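Call for participants: shared office furniture and floor wear study, Dorkby

January 2, 2019
By Rodel Galang
3 min read

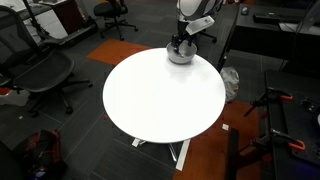

Forkeck is seeking people who work at a desk or a shared table to take part in a study of small meeting areas. The study covers three items: round tables with a white top, wheeled office chairs, and carpet tiles. It will be run at our premises in Dorkby, with a second group at Fukorgate if numbers allow.

Purpose

Ní Chonaill, who manage both buildings, intend to replace furniture in their shared areas and have asked for evidence on layout before placing an order. Three questions are to be answered. The first is how glare from a glossy white top affects reading and writing under ceiling lights. The second is how far chairs drift from the table during a working session, and which tiles they cross. The third is whether tiles in a contrasting colour, such as orange set into dark grey, help people return chairs to an agreed position.

What is involved

Each participant attends two sessions of 200 minutes, including breaks. Work during the session is your own: reading, notes, laptop use or a meeting with others in the group. Small items such as bowls and papers may be left on the table as they would be in normal use. At the end of each session you will complete a form on comfort, glare and legroom, with particular attention to the splayed table legs and where your feet were placed.

Chair positions are marked on a floor plan by study staff. Please do not tidy the chairs before this is done.

Who can apply

We have 29 places. Applicants must be 18 or over and spend at least part of the week at a desk. Glasses and contact lenses are acceptable, but bring the pair you normally use for close work. Wheelchair users are welcome and should state the table clearance they need. Persons employed by a furniture or flooring supplier cannot take part.

Payment

Participants receive £200 after the second session. There is no payment for a single session. Travel is not refunded.

How to apply

Write to Rodel Galang at the Forkeck office in Dorkby, giving your name, usual type of work, height, and any dates you cannot attend. Mark the letter "Table study". Places are given in order of receipt. A summary of results will be sent to all participants in August.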